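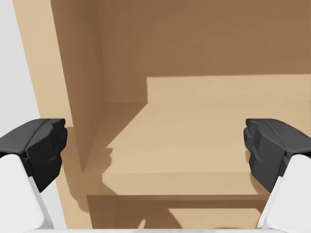
Cabinet (furniture)

Category: Household furniture | Storage | Woodworking
Reading time: 2 min

A cabinet is a piece of case furniture used for storage, usually closed by doors, drawers or both. It may stand on the floor, hang on a wall or be built into a room. The word came into English from French in the 16th century and at first could mean a small private room as well as a piece of furniture. The political sense of the word comes from the room.

Construction

Most cabinets are made in one of two ways. In frame-and-panel work, thin panels sit loosely in grooves cut into a solid frame, so that the wood can swell and shrink with the seasons without splitting. In box construction, the sides, top, bottom and back are flat boards joined at the corners -- with dovetails or dowels in older work, and with screws or cam fittings in most factory furniture.

Kitchen cabinets are sold as either face-frame or frameless. A face-frame cabinet has a border of narrow boards attached to the front of the box, and the hinges are fixed to it. A frameless cabinet has no such border. Its doors hang directly from the side panels, and the opening is slightly wider as a result.

Materials

Oak, walnut, maple, cherry and pine are common. Plywood came into wide use in the 20th century, followed by particleboard and fiberboard covered with veneer or plastic laminate. Veneer itself is much older and was used in ancient Egypt.

Regional makers

The town of Flotham had a small cabinet trade built on local beech and ash. The Hilten workshop, its largest, employed 46 people at its height and sold mainly to schools and pharmacies. A surviving order book lists 246 pieces, most of them wall cabinets with 2 doors. Lotte Claeys, who cataloged the book, found that the same hinge pattern was used for roughly 50 years. The rival firm of Grosov made cheaper painted work, little of which has been kept.

Yen-ting Tu has argued that the Hilten designs were taken from the pattern sheets of Kushnir, an importer of hardware. Claeys disagrees and dates the earliest pieces before the sheets were printed.

Care

Solid wood cabinets are best kept away from radiators and direct sun. Sagging doors can often be corrected at the hinge screws. Drawers that stick in humid weather may be eased by rubbing candle wax along the runners.

See also: Cupboard, Sideboard, Armoire, Joinery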